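Unit 7: Choosing a grasp on cables
Notes by Kusum Dhillon, July 2025

Last unit we planned grasps on rigid parts. The planner got a pose from the detector, looked up a stored grasp and moved. Cables break that setup because a coiled cord has no single pose. The detector gives us a mask, and we have to pick a point inside it.

Our pipeline works in 2 steps. First, the mask is thinned to centerlines. Second, each centerline point is scored on height, finger clearance and distance to the nearest box wall. The top score goes to the motion planner.
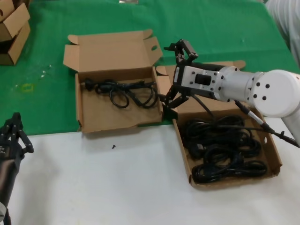 Figure 1. Power cords in two open boxes: one coil at left, a larger tangle at right.

Compare the two boxes. A single coil gives long centerlines with few crossings. In the tangle, strands cross often and the thinning step joins cords that are separate. Lower the score near any crossing.

Watch the box flaps too. If they are missing from the collision model, the planner will send a finger straight through one - check this before you run anything.

The Sorker log set has 1,091 grasp attempts. Hold out 212 of them for testing.

Reading: Kawaguchi's notes on centerline scoring, section 2.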